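FOR IMMEDIATE RELEASE - May

Grivis stores hand basket picking to two-armed robots, staff move to the counter and the back room

Brorutora supplies the machines. Briggs store first, Flimivent next.

Grivis, the neighborhood grocery chain, is putting robots on the drinks and snacks aisle. Starting this month at the Briggs store. The robots pick online orders - bottles, cans, cookies - straight off the shelf and into the same kind of basket a shopper would carry. No new warehouse. No conveyor. Same shelves, same stock.

Two robots to begin with, both built and serviced by Brorutora. One works the early shift from 5 a.m., the other covers the evening rush. Each has two arms. One holds the basket, the other picks.

Online orders at Briggs hit 279 on the busiest day this spring. Staff were filling every one of them by hand, between ringing up customers, unloading deliveries and cleaning up. Something had to give and it was usually the lunch break.

"People were walking the same aisle all day long with a basket on their arm," said Ghazala Bugti, store operations lead at Grivis. "Bend, reach, walk, bend again. Full bottles are heavy. By the afternoon you could see it in how they moved. I did that job myself and my back still remembers."

The work on the drinks shelf:

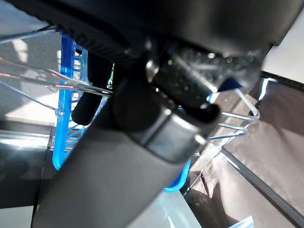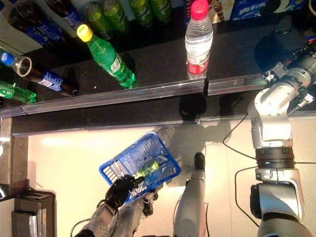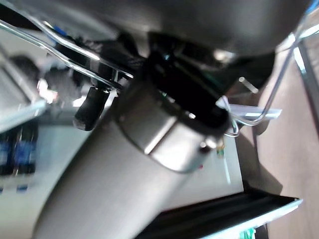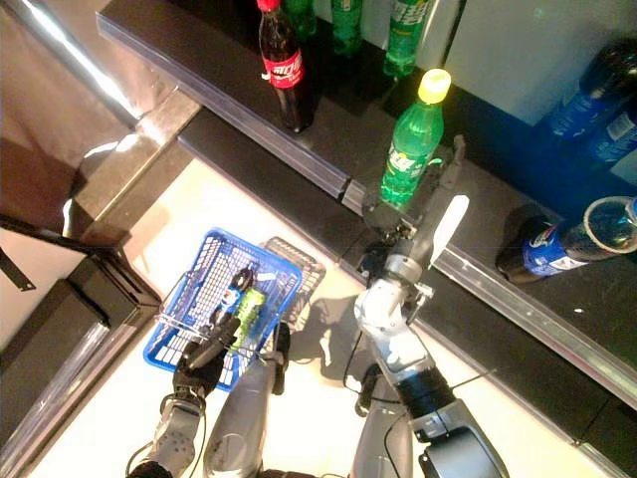
What changes for the staff. The Briggs store employs 17 people and all 17 keep their jobs and their hours, in writing, through the end of the program. Picking used to take up most of the morning for the early crew. That time now goes to the service counter, fresh produce and checking deliveries, which had been slipping. Anyone who wants to can train as a robot attendant. Training is four afternoons, paid, on the store floor with a Brorutora technician. Attendants earn a higher hourly rate from the first day they're signed off.

An attendant clears dropped items, swaps full baskets for empty ones, checks each order agianst the list before it's bagged and can stop either robot at any time. A person still does the final check on every order. That stays. Anything the robot can't pick gets flagged on the attendant's handheld and somebody goes and gets it.

The program covers 62 products for now. Soft drinks, water, canned drinks, boxed cookies, some snack packs. Glass is out. Eggs, bread and fruit are out too, and there is no date for adding them. Bottles that have fallen over are still slower for the robots than ones standing up, so the evening crew has been asked to straighten the shelves before closing. Not everybody loves that part.

"I'm not going to tell you it's faster than Briggs people on a good day, because it isn't," Bugti said. "Our quickest picker beats it easy. But she doesn't want to do it for eight hours, and now she doesn't have to. She's on deliveries now. She asked for that two years ago."

Staff raised concerns early on and some of them changed the plan. The first schedule had the robots running in the middle of the day, when the aisle is at its most crowded. Employees said no, too tight, too many strollers. The schedule was moved. They also asked for a stop button at both ends of the aisle instead of just one, and for the evening robot to be parked before the cleaning crew comes on. Both done. A staff meeting on the program is held every month, and notes are posted in the break room.

Shoppers can use the aisle as normal whenever the robots are off. While one is working, a section of shelf is closed and an attendant will fetch anything a customer needs from it - just ask. Order prices and pickup fees stay the same. Pickup window is unchanged as well, 8 a.m. to 8 p.m.

The Flimivent store is next. Shelving there is older and a bit lower, so Brorutora will need to make adjustments before any robot goes on the floor. Staff at Flimivent have already been invited over to Briggs to watch a shift and talk to the attendants, without managers in the room. Sign up sheet is at the Flimivent service desk. A decision on further stores will wait untill both locations have been running for a full season.

Reporters are welcome at the Briggs store during the early shift, 5 a.m. to 9 a.m., by arrangement. Attendants are available for interviews if they agree to it. Please don't film customers.

About Grivis
Grivis runs neighborhood grocery stores with counter service, home delivery and order pickup.

About Brorutora
Brorutora builds and maintains two-armed robots for stores and stockrooms.

Media contact: Ghazala Bugti, store operations, Grivis. Ask for her at the Briggs store service desk, mornings are best.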